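Apuntes de la sesión 3. Religión y poder político: el elogio desde el púlpito

Abril de 2018. Lectura previa: el capítulo de Ewurabena Ayaaba sobre las visitas oficiales a templos (está en la carpeta compartida; quien no lo haya leído va a perderse en la segunda mitad).

## De dónde partimos

La literatura suele tratar la bendición pública de un gobernante como prueba de «legitimidad religiosa». Conviene desconfiar del término. ¿Legitimidad ante quién? Cuando un pastor alaba a un ministro delante de sus fieles, lo que tenemos es un acto de habla con público cautivo y, casi siempre, con cámaras. De ahí a afirmar que los fieles lo aceptan hay un trecho que muchos artículos recorren en una nota al pie.

Ayaaba distingue dos cosas que la prensa mezcla:

- **Elogio ritual**: forma parte del protocolo. Se diría de cualquier invitado de rango parecido.
- **Elogio comprometido**: el orador arriesga algo al pronunciarlo, por ejemplo ante una congregación dividida.

La distinción es útil, aunque dudo que se sostenga fuera de los casos que ella elige. Para saber si hubo riesgo habría que conocer la congregación por dentro, y su fuente principal son las crónicas de los propios templos.

## El caso de Munside

En Munside, la asamblea Amegashie invitó al gobernador regional a su aniversario. El discurso de bienvenida lo llamó «hombre de todos los credos». Ayaaba recogió 226 respuestas a un cuestionario repartido a la salida y concluye que la visita «reforzó la confianza interreligiosa».

Objeciones que vimos en clase:

1. Se preguntó solo a quienes asistieron. Los musulmanes y los practicantes de cultos tradicionales, en cuyo nombre habla el discurso, apenas figuran en la muestra.
2. No hay medición anterior. «Reforzar» exige un antes.
3. De las 12 preguntas, 2 mencionan al gobernador por su cargo y con tratamiento honorífico. Cuesta imaginar una respuesta fría a eso.

Alguien defendió que un cuestionario imperfecto vale más que ninguno. Depende de lo que se escriba después con él.

## Nisier, o el contraejemplo incómodo

En Nisier el obispo recibió al alcalde sin dedicarle una palabra amable, y el alcalde salió reelegido en mayo del año siguiente. Suele citarse para mostrar que el apoyo clerical no pesa. Tampoco lo demuestra: un solo caso, una oposición partida y un obispo poco querido en su diócesis.
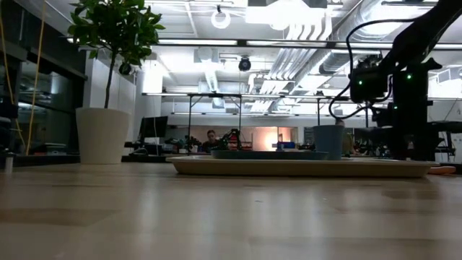
Lo que sí permite Nisier es preguntar por el silencio. Si el elogio es rutinario, su ausencia dice más que su presencia, y quizá deberíamos codificar las omisiones igual que las frases. Celier lo intenta en su estudio de homilías, con resultados que me parecen flojos: llama «silencio» a cualquier sermón que no nombre al alcalde, incluidos los de funeral.

## Para la próxima sesión

Traed un discurso de bienvenida pronunciado en un acto religioso (cualquier confesión, cualquier país) y una página escrita con:

- quién habla y ante quién;
- qué se elogia exactamente: la persona, el cargo o el gesto de haber venido;
- qué fuente lo recoge y qué interés tiene en recogerlo.

No acepto «el pueblo lo respalda» como conclusión si la única fuente es el orador. Las páginas se entregan en papel al empezar la clase.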